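Does a Long Handle Help? A Small Study of Floor Sweeping in a Shared Storeroom

8 min read

Oisín Rafferty, with Kacper Wasilewska
Course project, Household Work and Design
May 4, 2019

Why we did this

Our course handout says that long-handled dustpans "save the user's back and shorten the task." It gives no source. Half the class picked topics where the handout was obviously right, and I didn't see the point of that. Sweeping is cheap to test, and Kacper had already been told to tidy the storeroom at Stolwood, the residence hall where we both live, so the dirt was free.

I should say up front that I expected the claim to fall apart. Kacper didn't. We argued about it for most of August, before the course even started, and some of the argument is still in this report.

The room

The storeroom is tiled, which matters more than we thought it would. Tile is easy to sweep in the open parts and annoying along the grout, where small bits sit down in the line and the bristles pass over them. There is gray metal shelving with plastic baskets and a lot of shopping bags pushed into it, and a steel cabinet next to it. Most of the difficult sweeping is at the feet of these two pieces. The middle of the floor is no challenge to anyone.

We swept only the open floor and the strip in front of the shelving. We did not move the shelving.

The tools

We had a broom with a blue handle and a green dustpan. For the other condition we used a short hand brush and a flat pan, borrowed from the Bisarell laundry downstairs. The handout would call the first set "ergonomic." I would call it a broom.

The debris was wrappers, bits of packaging and tissue. Kacper wanted to use measured rice. I talked him out of it, and I now think he was right, for reasons given under Problems.
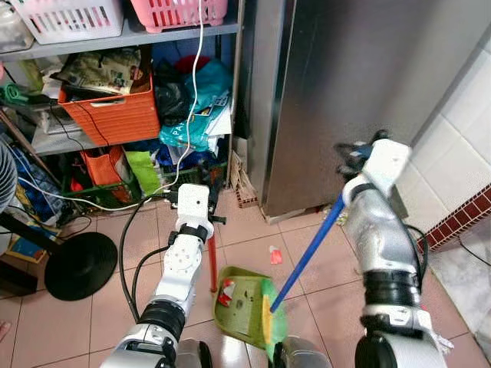 Figure 1. Broom head at the mouth of the dustpan, with a red and white scrap still on the tile beside it.

What we measured

One sweep meant clearing the marked area until the sweeper was willing to call it finished. We did 15 sweeps with the long tools and 14 with the short ones. The missing one was mine. My knees had had enough, and I suppose that could be entered as a result in favor of the handout.

We wrote down three things each time: how long it took, how many times the pan had to be set down again, and what the other person found on the floor afterward. The last one caused the most trouble between us.

What we found

The long tools were not clearly faster. On the open floor they were, a little. In front of the shelving they were slower, and the two effects nearly canceled. I don't think our numbers are good enough to say more than that, and I've left the averages in the appendix where they can't do any harm.

The back claim did better. We both felt worse after the short brush. But "felt worse" was written down by two people who knew what the handout said, one of whom wanted it to be true.

The weakest point of the long set was the lip of the pan. With a short pan you press the edge down with your hand. With a long handle you are pressing from a distance, and the pan tips or rides up on a grout line. Light things such as tissue then go under or around it. Heavier scraps went in on the first or second push.

Kacper thinks this is a matter of practice. He may be right. He got better at it over the project and I did not, which proves very little with two people.

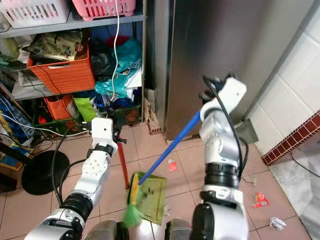

Figure 2. Open floor near the steel cabinet with a small wrapper, a snack packet and a crumpled tissue on the tile.

The Rennie leaflet

We looked for other evidence and found mostly advertising. A leaflet from Rennie, a cleaning supply firm, says an average home user bends down 3,000 times a year to sweep, and that its Grullance pan would remove 2,000 of those. It doesn't say who was counted, or how, or what happens during the remaining thousand. Neither of us bends down to sweep anything like that often. I wrote to the firm and got a catalog.

Problems

Mixed litter was a mistake. A tissue and a candy wrapper behave so differently that a sweep with more tissue in it was simply a harder sweep, and we did not keep the mix the same. Rice would have been dull, but it would have been the same every time.

"Finished" was also badly defined. I stopped when the floor looked fine from standing height. Kacper crouched and checked under the bottom shelf. His times are longer and his floors were cleaner, so comparing us is close to useless.

We also never tried a second long-handled set. Anything said here about long handles is really about one broom and one pan.

What I would tell the course

Take the sentence out of the handout, or put a source next to it. "May be easier on the back" I could live with. "Shorten the task" we could not support, and we tried. Kacper asks me to record that he still prefers the long handle and has bought one.

Comments (3)

mopandglow
The lip thing is so true. Rubber edge fixes most of it, did your pan have one?

Oisín Rafferty
I didn't write that down, which should probably go under Problems too.

T. in 4B
Two people is not a study. Enjoyed the leaflet part though.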